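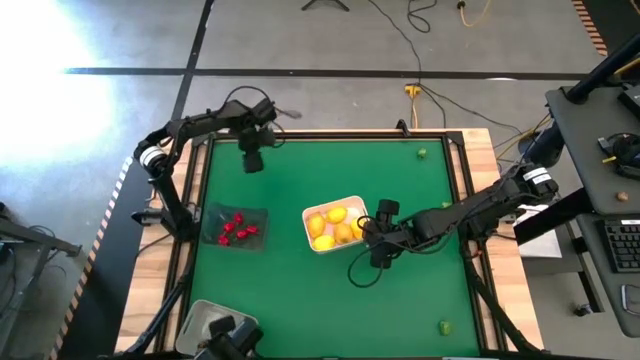
Perla thinks we should leave "lovingkindness" alone. She wrote it in the margin of my Psalms draft, twice, and then again at the bottom of the page in case I'd missed it: readers over fifty know the word, it sounds like a psalm, and "loyalty" sounds like a supermarket card.

2021-04-16

So that was my morning. I've been going back and forth on hesed for the whole of the Salen draft and I still don't have one English word I'd put my name to. "Mercy" is what most people grew up with, but it makes me think of a judge letting somebody off, and half the time in the Hebrew no one has done anything wrong! "Steadfast love" is fine on the page and awful to read out loud 26 times in a row, as you have to in Psalm 136. I tried it at my desk and ran out of breath (and patience) before I got to Pharaoh.

What I did today, for whoever picks this up after me. I took 4 psalms where the word turns up — 23, 103, 118 and 136 — and made a fresh draft of each with "kindness" plus whatever the line seemed to need. In 23:6 I've got "goodness and kindness will chase me," and I'm very fond of "chase." The verb is the one used for armies running people down, and "follow" always sounded to me like a polite dog. Estrella likes "chase" too but wants "hunt," and I think that's too much for a funeral.

136 is where it all falls apart. The refrain is so short in Hebrew, just three words, and my best try is "his kindness never ends." It scans. It's a bit greeting card. I left it in pencil.

Other bits:

The Meléndez notes on Ruth argue that the word has to mean the same thing in 1:8, 2:20 and 3:10 or the story loses its thread. I agree with that more than I expected to. In my old draft I had a different word each time, very pretty, and you'd never guess they were connected. Fixed the first 2, and the third one is fighting me.

Word list for the Novmont edition now stands at 200 entries. Please don't add to it without dating the entry, I spent ages working out which note on nephesh was the newer one.

Perla, if you're reading this, I did take "lovingkindness" seriously. I put it back into 103:4 and read it through and it does sound lovely there. It's just that my nephew asked me if it was a typo.

Still to do: Ruth 3:10, Jonah 4:2 (same word, and Jonah is furious about it, so "kindness" may be perfect), and send Estrella the 118 pages with the line breaks the way she had them in October.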